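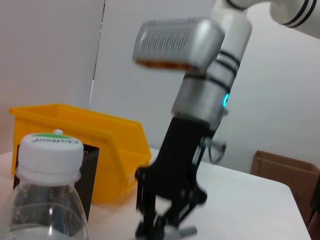
Ticket 1676 - Replacement gripper fingers, Arkton cell
Status: Pending approval
Opened: Jul 3, 2019
Requester: Ivone Evangelista

The Clundau office requests 2 spare finger sets at 298 each. Domínguez quotes a lead time of 40 days.

Update: Purchasing asks whether the Jurkby site holds stock that could be transferred. Jurkby confirms none - the order should proceed on the July budget. Awaiting signature.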